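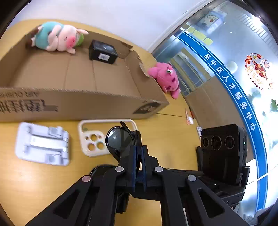
Unit 2: Small Personal Items, Sorting and Packing
Course notes, July group. Prepared by Jacinto Salinas.

In the last unit we worked with clothes and towels. Now we come to the small things that people carry every day and leave on every table: sunglasses, phone cases, folding stands, keys, chargers. They are light, but they take more time than the clothes.

1. Clear one table first. A plain table is best, so that a dark object does not get lost. Put an open cardboard box at the back. A shallow box is better than a deep one, because you see the bottom. The printing on a used box has no meaning for us, only your own label counts.

2. Sunglasses. Hold them by the rim or the temples and never press on the lens. Fold the temples before packing. If you must put them down without a pouch, the lenses look up.

3. Phone cases. An empty case is weak at the open side. Lay it flat, and put nothing heavy over the camera holes, where the material is narrow. Hard cases and soft cases go in separate bags.

4. Stands and brackets. Close the hinge fully, then wrap it. A half-open stand can scratch everything near to it.

5. Label. Write the owner, the room and the content on one short side of the box.

Homework: sort one drawer at home in 31 minutes and bring your list. Please write the items in the order you took them out, also the ones you did not know where to put.

Filed under: Home Organization > Handouts

Related handouts
Unit 1: Clothes and Towels
Unit 3: Cables and Chargers
How to Label a Box

Nustska Evening Courses | Contact the office | Back to top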